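The Long Shelf Life of the Small Square Note

The stationery shop on Okoth Street opens at nine, and by half past there is usually someone in the paper aisle, taking longer than they planned to. Pens sell faster. Notebooks cost more. But Ottar Magnusson, who has run the place since he bought out the previous owner, gives a good share of his shelving to sticky notes and memo pads, and he orders more of them every May, before the school lists come out.

"People come in for an envelope and leave with a pad," he said. "It's a small purchase. You don't have to think about whether you can afford it."

The yellow square is still the standard in offices. Skollik, the insurance firm up the road, buys it by the carton, 60 pads at a time, and has never asked for another color. The walk-in trade is different. Magnusson began bringing in pastels from a distributor called Hernilier when a school supply order arrived with the wrong shades and sold out anyway. He now keeps pale blues, pinks and greens in stock all year and puts the brighter neon packs on a lower shelf.

Telmo Peñalver teaches night classes in bookkeeping and goes through around 800 notes in a term. He sorts by color: pink for anything unpaid, blue for questions to bring back to class, green for finished work. He has tried doing the same thing in a spreadsheet and went back to paper after a few weeks.

"I need it in front of me on the desk," he said. "If it's in a file I forget I wrote it."

Choosing between packs comes down to a few plain matters. A banded pack gives several colors for one price, which suits someone who sorts the way Peñalver does. A single-color pad is better for lists, or for a household where the notes all end up on the same refrigerator door. Size matters more than most buyers expect. A grocery list needs length, and a page marker needs very little.

Glue is harder to judge through a wrapper. Magnusson opens one pad from each new line and leaves a few sheets on the stockroom door over a weekend. The ones on the floor by Monday don't get reordered. A line from Proltach failed twice before he gave up on it.

He also advises against stocking up too heavily. A pad kept in a hot car or on a sunny windowsill may curl, and the pale colors can fade. A closed drawer is fine. Most of his regulars buy two packs, use them up, and come back to stand at the same shelf and decide again.

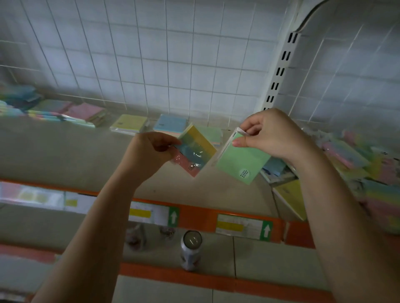
Where Old Pads Go

Half-used pads tend to collect at the back of a drawer. Peñalver keeps his in a shoebox by the classroom door, and students take what they want on the way out. The top sheet is often dusty and won't stick, so he peels it off first. Loose sheets without any glue left go next to the phone as scrap.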